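Re: [arms-list] parallel jaws vs. the Vanhove fingers
From: Rakiya Lawal
To: arms-list
Date: 23/06/2025

Darlene, all,

Quick one between meetings, sorry for the fragments. Replying inline to the bits I can answer, rest will have to wait for Siebe.

Darlene Desjardins wrote:
> We're stuck choosing between the Eseo parallel jaws and the Vanhove
> fingers for a two-arm bench. Mostly household stuff, small drawers,
> bottles, tubes. The Eseo is stiffer on paper but the housing looks
> bulky to me. Has anyone run both on the same task? Also curious
> whether you kept the Lernell controller or went back to the stock one.

Ran both, yes. Same bench, same arms, 40 tries per gripper on each task. Not a proper study, don't quote me in a proposal please.

> The Eseo is stiffer on paper

Stiffer on the bench too. Pulls a tight drawer without the tips splaying. The Vanhove fingers flex and then let go all at once, and the drawer stays where it was. We tried 2 sets of pads on them, the soft ones were worse. Siebe thinks it's the linkage and not the pads. Could be. He has the notes, I don't.

> but the housing looks bulky to me

It is. Fine in open space, a pain near anything tall. You end up coming in from the side and then the wrist runs out of travel. Vanhove wins there, no contest.

> Also curious whether you kept the Lernell controller

Kept it. The stock one would drop the grip force setting on restart and we lost most of a day to that in November before Lotte spotted it. The Lernell just remembers. The menus are awful though. And check your firmware, anything older than version 3 has the two arms fighting over the same clock. 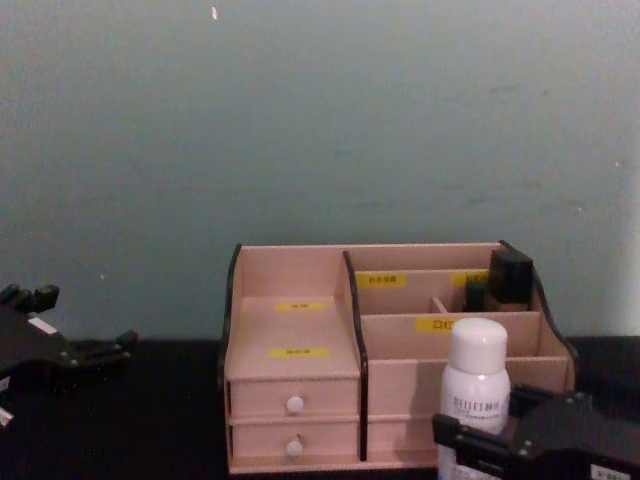

Bulk is really the thing I'd test first, before stiffness or anything else on the spec sheet. Set up something that makes the gripper reach past one object to get at another, and do it with both arms live, becuase the second arm eats space you thought you had. A makeup organizer is good for this. The pink one on our bench has two small drawers with round knobs on the left and stepped compartments on the right, and with a tall white bottle standing in front of the compartments the right gripper has to deal with the bottle before it gets anywhere near the lipstick shelf. Knobs are a nice check as well -- round, white, one above the other, so if you grab the top one sloppy you'll soon hit the lower one.

If I had to pick today: Eseo if it's mainly drawers, Vanhove if it's mainly clutter. Mixing them, one per arm, sounds clever and we did try it. Calibration was twice the work and Nosipho has asked me not to suggest it again.

Still to do on our side is the camera mount. Chest height is OK for the tabletop but I want to see what a wrist view adds when the gripper covers up the thing it's going for. Vokdale has a bracket that may fit the Eseo, waiting on a quote. Will post when its here.

Darlene, how deep is your table? Matters more than I expected.

Rakiya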